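Search tickets, guests, properties

November, 8:40 a.m.
Submitted by the front office, Hotel Drorgate

Ticket 498: Availability shown on booking site does not match property system

Status: Resolved, monitoring
Priority: High
Affected: Hotel Drorgate, harbor-view doubles only
Channel manager: Flutari
Property system: Brudthorpe

Problem as reported: The public booking page lists harbor-view doubles as sold out for the first half of the month. Brudthorpe shows 4 rooms free on the same nights. Standard doubles and suites match on both sides. Rates are correct for all room types. Front desk has taken phone bookings for the affected nights without trouble.

First checks. Restarted the sync service on the property side. No change. Forced a full inventory push for the next 60 nights. Flutari accepted the push and returned no errors, but the harbor-view count stayed at zero. Cleared the booking page cache and tested from a second network. Same result.

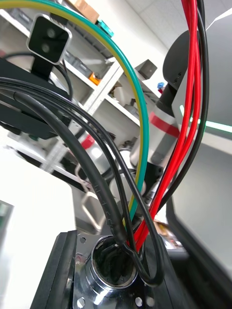 Duván Cárdenas
Property Systems Support, Tier 2

Picked up from Tier 1 at 10:15 a.m. Compared the outgoing message with the room map in Flutari. The property renamed the room type from HVD to HVDB when breakfast was added to the rate. Brudthorpe now sends HVDB. Flutari still maps HVD to the public listing and puts HVDB in the unmapped group, where updates are accepted and then dropped. That explains the lack of errors in the push log.

The zero on the booking page is the last value held for HVD, written when the old code was closed. The log has around 2,000 dropped updates for HVDB.

Fix applied:
1. Paused sales for harbor-view doubles on all channels.
2. Mapped HVDB to the public listing. Removed HVD.
3. Checked that the two-night minimum stay carried over. It did not. Entered it by hand.
4. Pushed inventory for this room type only.
5. Reopened sales.

Booking page showed 4 rooms at 11:05 a.m. Made a test reservation for two nights; it reached Brudthorpe with the correct rate and breakfast code. Canceled it and the count went back to 4.

Update, 2:30 p.m.: Eglītis, the group-booking tool, keeps its own copy of the room map and still had HVD. 8 rooms in a tour block were held under the old code. Tibor Hegedűs in reservations moved the block to HVDB and confirmed the guest names were intact. No double bookings found.

Open item: request sent to Flutari to turn on alerts for unmapped room codes at this property. Leave ticket in monitoring until the overnight sync has run twice without drops.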